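Unit 5: Picking a Squad for a Knockout Match
Coaching Women's Cricket, course handout
Updated May 9, 2023

Welcome back! Last week was all about net sessions, and this week we get to the part everyone argues over on the bus home: selection. You have a list of fit players, you have eleven places, and somebody good is going to miss out.

We'll work with the Taleck club side from the reading pack. They finished second in the league, and they play Abera in a one-off final over 50 overs. Read their season sheet before class, especially the bowling page. It's a lovely piece of record keeping and you'll get far more out of the discussion if you know it.

Start with the ground

Before you write down a single name, find out what you can about the pitch and the boundaries. A slow, dry surface brings your spinners into the game, and a short straight boundary can ruin their afternoon. Ask who has played there before. Ask which end the breeze comes from, too – a swing bowler will thank you for it.
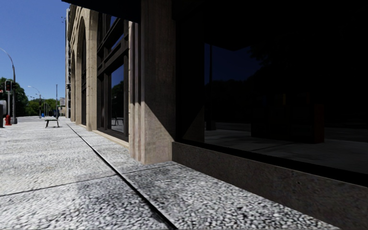
Then look at balance. Most sides want at least five players who can bowl ten overs each, and the easiest way to get there without weakening the batting is an allrounder. Taleck have two. One bats at four and bowls medium pace, the other bats at seven and bowls off spin. Try leaving each of them out in turn and see what happens to the rest of the card. It's a great exercise and it takes ten minutes with a pencil.

Form and experience

Taleck's opening batter has made 3,547 runs for the club, and she hasn't reached 20 in her last five innings. Her likely replacement is in her first season and scoring freely. Who plays? I've taught this unit many times and the room always splits!

Some things to weigh up:
How was she getting out? Five different dismissals tell you less than the same one five times.
Who has she batted with, and do they run well together?
What does Abera's new-ball attack look like?
Does she field in a position you can't easily fill?

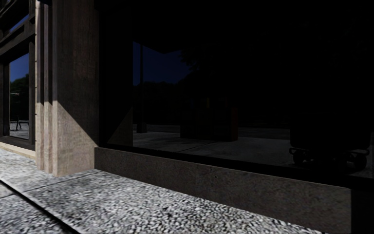
Write your reasons down before you announce the side. Players who miss out deserve to hear it from you in person, early, with something specific they can work on. Keep it short and leave time for their questions.

For next class

Pick your Taleck eleven in batting order, name a twelfth player, and mark your first two bowlers. Half a page of notes is plenty. Groups using the Skilora scoring sheets should bring a printed copy, and if you missed Unit 4, the Okon fielding drills are still in the folder. We come back to all of this in September when we plan a full preseason, so hang on to your notes. 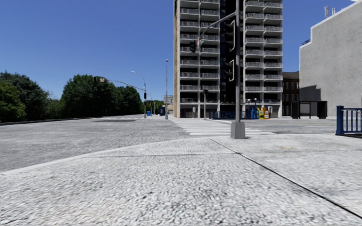 Street corner with curb and metal pole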